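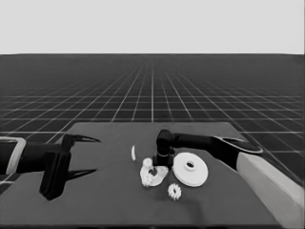
Aufgabe Zahnradmontage, zwei Arme, Szenenansicht in Graustufen

Diese Seite verwendet Cookies, damit Sie angemeldet bleiben. Einstellungen ändern | Einverstanden

Ticket: Aufzeichnung Rudedell, Episoden landen ohne Grund unter "unvollständig"
Gemeldet von: Tumelo Visser
Komponente: Skornia Recorder, Reset und Erfolgsprüfung
Status: gelöst, Nachlauf offen
Zuletzt aktualisiert: Januar, 16:40 Uhr

Beschreibung

Hallo zusammen, und erst einmal ein gutes neues Jahr an alle, die ich noch nicht erwischt habe! Ich mache das Ticket jetzt doch auf, obwohl ich es gern noch ein bisschen vor mir hergeschoben hätte, denn beim Durchsehen der Demonstrationen für Rudedell ist mir etwas aufgefallen, das wir besser klären, bevor das nächste Training auf den Daten losläuft.

Zur Erinnerung für alle, die zuletzt auf Farah gearbeitet haben: Wir nehmen die Getriebeaufgabe ferngesteuert in der Simulation auf. Eine Person steuert beide Arme, und gespeichert werden Gelenkwinkel, Greiferöffnung, Kamerabilder und am Ende das Erfolgskennzeichen. Von den letzten Episoden hat der Recorder 7 Prozent als unvollständig markiert. Die Leute am Steuergerät sagen aber übereinstimmend, dass sie die meisten davon sauber zu Ende gebracht haben. Ich habe mir eine ganze Reihe angesehen (mit sehr viel Tee) und muss ihnen recht geben. Die Montage ist drin, die Zahnräder sitzen, und trotzdem steht in der Metadatei success=false.

Erwartet: Das Kennzeichen springt auf true, sobald alle Teile der Zielgruppe auf ihren Achsen sitzen.
Beobachtet: Das Kennzeichen bleibt auf false, und die Episode wandert in den Ordner für die Nachprüfung.

Version des Recorders ist die vom Dezember, Szenen kommen wie immer vom Sanel-Server. An der Steuerung selbst hatte niemand etwas umgestellt.

Erster Versuch: Toleranzen

Mein erster Verdacht war ganz schlicht die Lagetoleranz. Wir hatten sie im Herbst enger gezogen, und ich dachte, da sind wir halt ein Stückchen zu streng geworden. Also Toleranz verdoppelt, die verdächtigen Episoden noch einmal durch die Prüfung geschickt, Ergebnis: unverändert. Danach auf einen Wert gestellt, bei dem man ein Zahnrad praktisch daneben ablegen dürfte. Auch unverändert. Das war für mich dann das Zeichen, dass die Prüfung gar nicht an der Genauigkeit scheitert. Bitte die Toleranz also in Ruhe lassen, sie steht wieder auf dem alten Wert.

Zweiter Versuch: Startzustand ansehen

Danach habe ich mir die Anfänge der Episoden vorgenommen statt der Enden, und das hätte ich ruhig früher tun können.

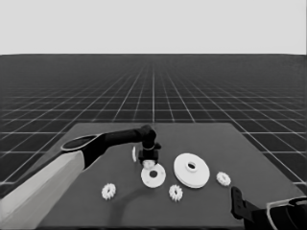
Der Reset legt die Teile aus geringer Höhe auf den Tisch und wartet dann eine feste Zahl von Simulationsschritten, bevor die Aufzeichnung freigegeben wird. Eingestellt waren 120. Für Teile, die gleich flach landen, genügt das völlig, die drei kleinen Zahnräder liegen ja brav auf der Seite. Das schmale Teil links hinter dem Greifer steht dagegen hochkant, und man sieht von ihm nur die dünne Kante. Genau dieser Fall bringt die Prüfung durcheinander. Der Recorder merkt sich nämlich nach der Wartezeit für jedes Teil eine Bezugslage, und wenn ein Teil in diesem Augenblick noch leicht kippelt, bekommt es intern den Zustand "nicht zur Ruhe gekommen". Diesen Zustand wird es danach nie wieder los, ganz gleich, was die bedienende Person noch alles Schönes damit anstellt.

Ich habe daraufhin die Metadateien nach dem Zustand durchsucht. Jede fälschlich verworfene Episode, die ich von Hand geprüft habe, hatte mindestens ein solches Teil. In den korrekt gewerteten kam er nicht vor. So ein klares Bild hat man selten, ich habe mich ein wenig gefreut.

Nachtrag am selben Nachmittag, 14:20 Uhr

Es kam die berechtigte Rückfrage, ob man hochkant stehende Teile nicht einfach beim Reset verbieten könnte. Könnte man, das wäre sogar eine einzige Zeile in der Szenendatei. Ich möchte es trotzdem ungern. Für das Lernen sind gerade diese Anfänge wertvoll: Wer ein stehendes Teil greift, muss den Greifer anders anstellen als bei einem liegenden, und wenn das in den Demonstrationen fehlt, steht das Modell später ratlos davor. Auf Farah hatten wir die Startlagen damals sehr aufgeräumt gehalten, und die Strategie, die dabei herauskam, war auf aufgeräumten Tischen prima und sonst leider gar nicht.
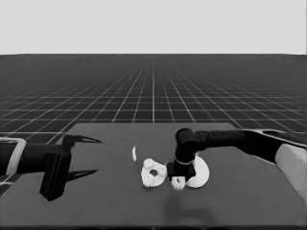 Außerdem würden wir damit bloß das Symptom verstecken. Ein Zahnrad, das noch rutscht, weil es auf dem Rand einer Scheibe gelandet ist, hätte dasselbe Problem, und das würde die Regel "nichts darf stehen" nicht abfangen. Mir ist lieber, der Recorder wartet ordentlich, bis Ruhe ist, und lässt die Startlagen so vielfältig, wie sie nun einmal sind.

Ein Wort noch an die Bedienenden, da ich heute Vormittag ein paar besorgte Nachrichten bekommen habe: Ihr habt nichts falsch gemacht! Bitte greift weiter so, wie es euch natürlich vorkommt, nehmt auch mal den anderen Arm und stoßt ein Teil ruhig an, wenn es ungünstig liegt. Eine kleine Korrektur mitten in der Episode ist für uns kein Makel. Was uns dagegen wirklich schadet, sind lange Pausen, in denen beide Arme stillstehen, also zum Nachdenken bitte lieber vor dem Start die Zeit nehmen.

Dritter Versuch: länger warten

Wartezeit auf 1.000 Schritte gesetzt, neue Sitzung mit 16 Episoden aufgenommen. Kein einziges Teil mit dem Zustand "nicht zur Ruhe gekommen", und die Erfolgskennzeichen stimmen mit meiner Sichtprüfung überein. Der Reset fühlt sich jetzt spürbar zäher an, das gebe ich zu, und zwei Leute haben deswegen auch schon höflich geseufzt.

Als Dauerlösung gefällt mir eine feste Zahl sowieso nicht. Im Entwicklungszweig liegt deshalb eine Fassung, die nach jedem Schritt die Geschwindigkeit aller losen Teile abfragt und freigibt, sobald alle unter der Schwelle bleiben. Die 1.000 Schritte sind darin nur noch die Obergrenze. Wird sie erreicht, wirft der Recorder den Reset weg und würfelt neu, ohne dass man etwas drücken muss.

Offen: die Endlage im Nahbereich

Beim Durchsehen der nachträglich geretteten Episoden ist mir noch etwas Zweites begegnet, das eigentlich ein eigenes Ticket verdient, ich schreibe es aber schnell hier dazu, damit es nicht untergeht. Die Prüfung fragt ausschließlich die Lage der Teile ab. Ob die Greifer schon losgelassen haben, ist ihr gleichgültig.
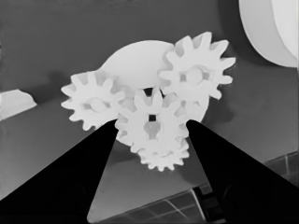

Dadurch kann eine Episode als erfolgreich enden, während die Finger noch am Teil sind, und das Loslassen und Wegfahren fehlt dann in der Aufzeichnung. Ein Modell, das nie gesehen hat, wie man loslässt, hält eben fest. Wir kennen das von Farah, da haben wir uns eine ganze Weile gewundert. Mein Vorschlag wäre, nach dem Erfolg noch kurz weiterlaufen zu lassen und erst zu speichern, wenn beide Greifer offen sind und ein Stück Abstand haben. Wer das anders sieht, bitte gern hier drunter schreiben, ich hänge nicht an der genauen Ausgestaltung.

Lösung, Stand jetzt

In der Szenenkonfiguration auf Sanel settle_steps von 120 auf 1000 geändert. Bitte den Recorder einmal komplett beenden und neu starten, ein Neuladen der Szene übernimmt den Wert nicht.

Alte Episoden nicht löschen! Das Nachprüfskript setzt den Ruhezustand zurück und bewertet die Endlage neu. Es läuft heute Nacht über den gesamten Ordner, und bis dahin bitte keine Dateien daraus verschieben, auch nicht die offensichtlich missglückten.

Die Fassung mit Geschwindigkeitsabfrage folgt, wenn jemand außer mir drübergeschaut hat. Freiwillige sind herzlich willkommen, der Zweig ist klein und die Tests laufen durch.

Ich lasse das Ticket bis nach dem Nachtlauf noch auf und trage den Rest nach. Danke an alle, die am Steuergerät so geduldig waren.
Tumelo

Skornia Support | Kontakt | Impressum | © Skornia | Nach oben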